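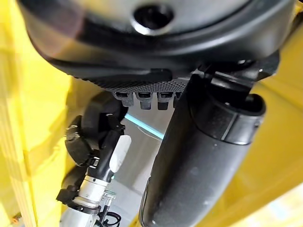 Workshop tips: keeping the arm software in good order

These come from the shop notebook at Urnden, where we run a pair of arms with jointed hands and write most of our own control code. Some of them are small. Most were written down after a lost afternoon. Aoife Dunne collected the first batch and the rest of us have been adding to it.

Before you power up

Load the tool description first and check it by eye. If you changed a fingertip pad, a bracket or a cable clip, the collision model is out of date. Five minutes with calipers is enough. Enter the new size, save it under a new name, and leave the old file alone so you can go back to it.

Put the hand's cables in the model. A loop of cable can be drawn as a fat sausage shape, a bit bigger than the real thing. The planner will then stay away from gaps where the cable would catch. We used to leave cables out and pull connectors off.

Write the date and the initials of the last person who touched the calibration on a strip of tape, and stick it to the control box. Yes, it is also in the log. The tape gets read.

Wrist camera

Check what the camera sees of the hand itself. In some poses the fingers fill a large part of the view, and a detector that was trained on clear views will happily report a finger as a part. Mask the hand out using the joint angles. Redo the mask when the pads change color, as a white pad picks up light very differently from black finger segments.

Lock the exposure. Auto exposure is fine for looking around and bad for measuring. Big bright surfaces, yellow panels especially, push everything dark toward plain black, and you lose the edges of the thing you wanted to grip. Set it by hand with the arm in the working pose, with the dark part in view, and save the value with the program.

Turn strip lights on before you calibrate, and leave them on. A colored strip in the background can shift the white balance enough to upset any step that depends on color. If you can't switch it off or cover it, fix the white balance too.

Wipe the lens with a dry microfiber cloth at the start of each shift. Save one picture afterward from the home pose and compare it with yesterday's. A smear shows up as haze near bright areas. Flare from a lamp looks similar but moves when the arm moves.

Reaching under things

Working underneath a housing or a shelf is where plans go wrong most often. A few habits help:

Plan the way out before the way in. Ask the planner for the exit path from the grasp pose, and only then for the approach. If there is no exit, pick another grasp.

Add a waypoint clear of the overhang and make every approach start from it. Straight-line moves from there, nothing clever.

Shrink the speed limit inside the tight area and set it in the controller, not in the script. Scripts get edited. We use 4 percent of full speed for the last stretch.

Let the finger stop on contact instead of on position. Small tabs are hard to place exactly from a camera, above all when one is partly hidden behind something. Close slowly, watch motor current, stop when it rises.

Treat the hidden side as solid. If the camera has not seen a space, mark it as full. Cormac Madigan set this as the default in our map builder and we grumbled for a week – the planner refused a lot of things – but it has stayed that way.

Fine dotted or perforated surfaces are poor for depth. The stereo matcher finds the same dot over and over and gives you a rough, wavy sheet. Take depth from the plain edges on either side and fit a plane across.

Tuning

Change one number at a time. Write down the old one.

Tune the hand with the wrist in the pose it will work in. Finger gains set with the palm down are wrong with the fingers pointing up, and you will see it as a small buzz in the last joint.

Keep the gravity settings for hand and arm in one file. Ours were in two for a long time, and they disagreed by the weight of a circuit board.

If a finger overshoots, look at the delay before you look at the gains. Darcy Sandhu spent most of September on a joint that only needed its messages moved to a separate network port.

Logs

Record joint angles, motor current and camera frames against the same clock. Without that the rest is hardly worth keeping.

Keep the last 21 runs in full and thin out the older ones. Always keep a failure in full, however old. Run 3486 has been replayed more than any other file we own, and every new version of the planner has to get through it before it goes on an arm.

Name the logs by run number. Put the part and the pose in a text note beside it. Long file names end up wrong.

Cap the log disk and have it warn early. Our logger, Farkora, slows down badly when the disk is nearly full, and a slow logger makes the control loop stutter. Ours warns with 400 gigabytes left.

Testing a new planner

Run it on old logs first, then in simulation, then on the arm with the hand empty, then with a foam part. Don't skip the foam.

Have a second person hold the stop button for the first real run. They shouldn't be reading the screen.

Print the planned path as a short list of joint angles and look for any joint that swings more than half a turn. That usually means it has picked the long way around, and the cables won't like it.

Ctibor Šindelář adds: when a plan fails, save the map along with the error message. The message says there was no path. The map tells you what was in the way, and half the time it is a speck of noise floating by the elbow.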